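Erkau library to replace desk wiring

Erkau Library will close its upstairs study area for six weeks from October while the electrical supply to the desks is replaced. The ground floor will keep its normal hours.

The work covers 113 desk positions. The present circuits date from the building's last refit and do not meet the load now placed on them by laptops and chargers. Drestik Electrical holds the contract, which includes new circuit breakers and testing of every outlet. 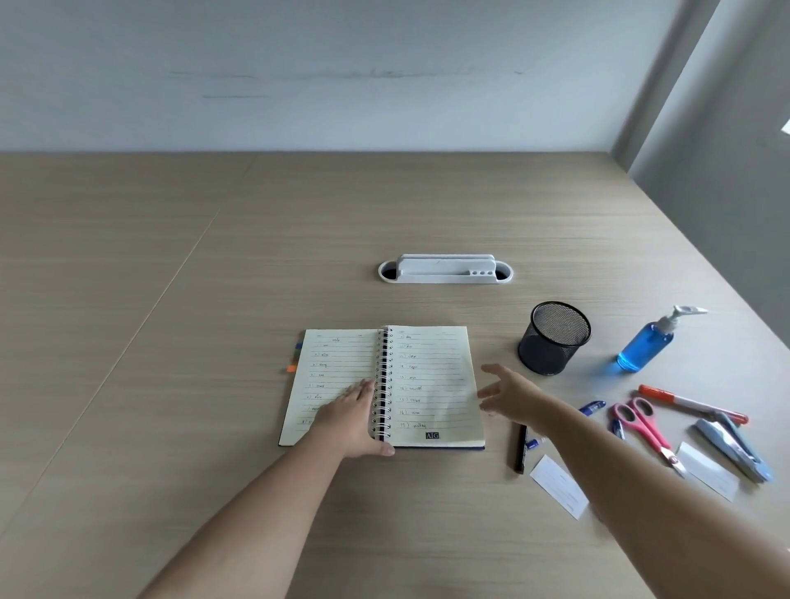 Desks will be kept and refitted where possible. The library recorded 1,569 study bookings upstairs last quarter, and bookings for the closure period will be moved to the Abdella Street branch. Members who prefer to cancel can do so online at no charge.

Printing and scanning are not affected. Noise is expected before 10 a.m. near the Leltura Room.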